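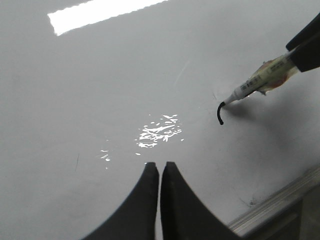 Unit 4: Care and Inspection of Work Surfaces

Course handout, Foundations of Room and Equipment Care
Cernau Institute, Department of Facilities Studies
Prepared by Mortimer Abernathy
Revised 8 July 2022

4.1 Scope

This unit covers smooth tabletops used for handwork, sorting and light assembly. Students should have completed the reading on floor finishes before attending. Stone, unfinished wood and upholstered surfaces are treated in the January term and are not examined here.

4.2 Glare and what it hides

A glossy tabletop returns the image of the light fixture above it. On a pale gray surface the reflection can be the brightest thing in view, as in the picture at the head of this unit, where a long white band of glare crosses the upper left. Marks inside such a band are easily missed. The inspector should view the table from at least two positions, so that the reflection moves and the area under it can be read.

Small bright specks call for the same care. The patch of glints on the gray tabletop could come from a clear film, a spilled liquid or transparent fragments, and the picture alone does not settle the matter. Students are asked to record a finding of this kind as "unidentified, reflective" until it has been examined at close range.

4.3 Order of work

Clear the table of tools, pens and papers. Items with printed labels or barcodes are set aside with the label facing up.

Inspect the surface under the room lights, then again with a hand lamp held low. Raised material will usually throw a small shadow; a thin film usually will not.

Do not sweep an unidentified patch with the bare hand. Treat it as broken material and lift it with a damp disposable cloth, folding inward.

Wipe the whole surface in overlapping strokes, beginning at the far edge. Allow it to dry, and inspect a second time.

Enter the result in the room log. The entry should give the table number, the finding and the initials of the person responsible.

4.4 Cloths and solutions

The Crăciun Room is supplied with flat-weave cloths, kept in the drawer beneath the sink. Abrasive pads are not permitted on any glossy finish. Fine scratches scatter light and will be mistaken for debris at every later inspection — a common source of false entries in the log.

Only the neutral solution in the marked bottles is to be used. Solution is applied to the cloth, never poured onto the table.

4.5 Assignment

Inspect one table in the Crăciun Room and one in the Cadum Annex. Submit a written report of no more than two pages, with a sketch showing the position of the light fixtures and of any glare. Reports are due at the start of the next meeting and carry 40 points.

Reading: Mekcombe Manual of Interior Care, chapter on hard finishes.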